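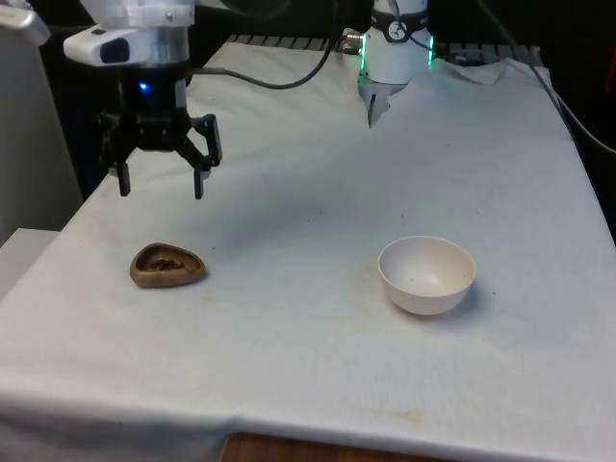
My aunt left the house in Stirkthorpe to my cousin and me jointly, on the condition that we eat one meal together in it before either of us sold anything. She'd been a notary for most of her life and knew how to write a condition. The meal had to be dinner. It had to be sitting down. Her lawyer, Selvaraj Roy, was to be present as witness and was to be fed.

I hadn't spoken to my cousin Titilayo Effiong in eleven years. The cause was a boat. I won't go into the boat, except to say that I was right about it, and that it sank.

"She can't be serious," I told Mr. Roy over the phone.

"She paid me for two drafts," he said. "The first one had dancing."

So in April I took the train up with a change of shirt and a bottle of wine that cost more than I wanted to spend and less than I planned to say. Titilayo was already there when I arrived. She had parked across the whole of the driveway, although I had come on foot, and she was standing in the hall holding one of my aunt's hats as if it owed her money.

"You've gotten thin," she said.

"You've gotten a car."

That took care of the pleasantries. Mr. Roy came in behind me with a briefcase and a very small umbrella and asked when we would be eating. We told him seven. He sat down in the good chair and opened a newspaper, and from then on he turned a page every time either of us raised our voice. He got through the whole thing before five.

The problem was the menu. My aunt hadn't specified one, and in that house a thing left open was a thing you could fight over. Titilayo wanted to make the pepper soup my aunt used to make. I said my aunt used to make it badly. Titilayo said that was the point of making it. I proposed a roast chicken, which offends no one, and she said that this was exactly what was wrong with it and, while we were on the subject, with me.

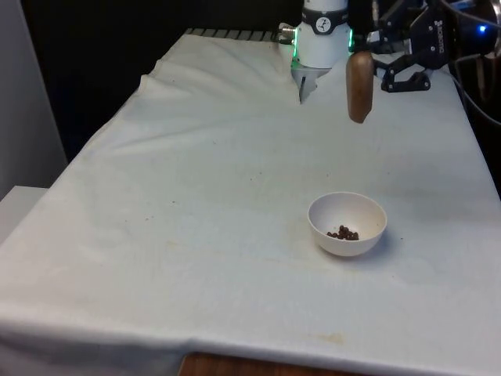
"What did she actually like?" Mr. Roy asked from behind the paper.

Neither of us knew. It was a bad moment. We had both eaten at her table every summer until we were old enough to get out of it, and between us we could name everything she made us finish and not one thing she had ever asked for seconds of. Titilayo thought there had been something with plums. I remembered her eating toast over the sink at midnight, in her coat.

"She told me she liked the fish at Lorkent's," said Mr. Roy.

Lorkent's was the place down by the bus station. It had a fish on the sign with eyelashes. Our aunt had forbidden us to set foot in it, on the grounds that it was common and that the oil was older than we were. I had gone once, at fourteen, and carried the guilt of it into my thirties.

"Since when?" said Titilayo.

"Every week, as I understand it. She had an account."

I didn't know a fish shop could give you an account. Titilayo got her keys. I said I'd come along, purely to make sure she didn't order for me, and she said that was fine as long as I sat in the back. I sat in the back. She drove the way she used to steer, and I kept my thoughts on that to myself all the way to the second traffic circle.

The woman at the counter had known our aunt well. She came out from behind it to tell us so. She said our aunt always took the corner table, always sent back the first portion, and always tipped as if she were sorry about it. Then she went to a drawer and brought out the account, which was a school notebook with Ezeani on the cover in our aunt's handwriting. That was her maiden name. I suppose the notary didn't want to be seen there either.

"There's a balance," the woman said.

"How much?" I asked.

"Seven hundred and thirty-six."

Titilayo looked at me. I looked at the fish with the eyelashes. Between the two of us we were about to inherit a house with a slate roof and a pear tree, and we stood there like children who have been handed the check.

"We'll split it," she said.

"Fifty-fifty," I said. It was the first thing we had agreed on since before the boat. 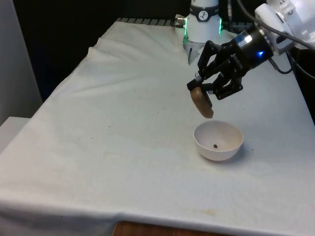
We got back late. Mr. Roy had moved on to my aunt's books and was reading a history of Rarar, a town I had never heard of and which, he told us, had mostly had floods. Titilayo found plates. I opened the wine, and she read the label for longer than there was label.

"How much was this?"

"Enough."

"It was not," she said, and held out her glass.

The fish was very good. I was angry about how good it was. Mr. Roy ate without speaking, took out a form, wrote down the time, and then asked whether anyone was going to finish those potatoes. The will said nothing about potatoes. We let him have them.

Somewhere in the second glass Titilayo said that she might have been wrong about the hull. I said it hardly mattered now. She said she hadn't said she was wrong, she'd said she might have been, and that if I was going to be gracious about it she would take it back. I asked her please not to. Mr. Roy reached for a newspaper that wasn't there.

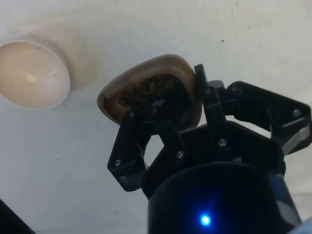 A cream-white, egg-shaped object and a brown, shell-like one with its dark filling.

We haven't sold the house. We can't agree on a price, and Titilayo says the pears alone are worth the wait, although she is allergic to them. I go up for a weekend now and then. She goes up on different weekends and leaves me notes about the boiler, which I correct in pen and leave for her.

The notebook is back in its drawer at Lorkent's. We asked the woman to cross out the old balance and keep the name on the cover. The last time I was in, someone had run up two portions of cod and a pickled egg, and sent back the first cod.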